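The Night Bus to Rosville

Missed the 6:40. Of course. So the late one then, 18 people and a driver who wouldn't look at anybody. I had the letter in my coat. My sister's handwriting, all slanted, three lines. Come before the house goes. Bring the key.

The key! I'd had it 2 years in a drawer with dead batteries.

Rain past Vallus. A woman across the aisle peeling an egg, slow, like she had all night. She did. We all did.

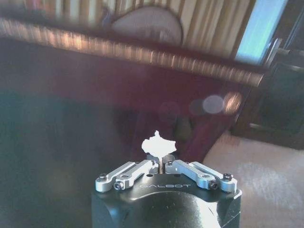 "You getting off at Grarkadar?" she said.

No. Rosville.

"Nothing at Rosville."

My mother's house, I said, and then felt stupid, becuase it wasn't hers anymore. Sold in September. 200 dollars for the furniture, the whole lot, to a man from Gashaw who never even came inside. Just stood in the yard and nodded.

The woman gave me half the egg. Salt in a twist of paper. I hadn't eaten since noon and I nearly cried over it.

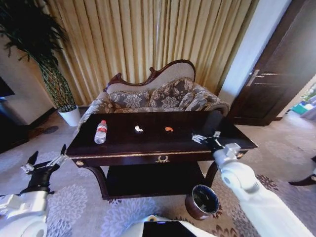 Rosville, ten past one. One street lamp. I ran, don't know why, bag banging on my leg. Number 89, porch light on. My sister on the step in Dad's old coat, smoking, and she'd quit, she'd sworn she quit.

"You brought it?"

I held it up. She didn't take it. Moved over so I could sit, and we listened to the gutter drip for a while. The step was soaking and niether of us cared.
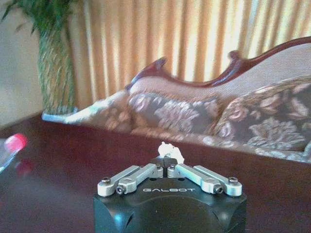 "What's it even open?" I said.

"The piano. She locked it the day he left."

We went in. Dark hall, that smell of soap and coal. She found the lamp, I found the keyhole with my thumb. It stuck. Then it turned.

My sister played the one song she knew, badly, standing up, coat still on. Half the keys were dead. She started it again from the top.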